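Subject: Re: [baysal-table] Washing table linen at 60 degrees?
Date: 2018-11-21

Hello all,

I have read the question about the checked cloths and want to share my experience.

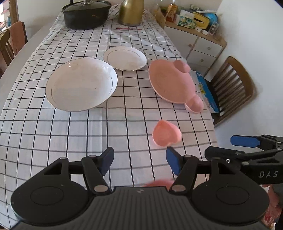
We wash ours at home in Nernum, where the water is very hard. For many years I used 60 degrees and the thin lines became pale. Since October I wash at 37 with the liquid from Zakameck — one small cap, no softener — and the color stays much better.

On the list it was written:

> I bought 6 cotton cloths from Condeck and the label
> says 60 degrees. After 3 washes they are already
> shorter than the table. Is it normal? Should I
> complain to the shop?

A little shrinking is normal for cotton. Please measure before you complain. My longest one was 85 inches and lost 3, and the shop told me this is permitted. I iron when the cloth is still damp and pull it gently by the corners, then some of the length comes back.

For grease I put dish soap on the spot and wait one hour. Does anyone know a good method for candle wax?

Best regards from Nernum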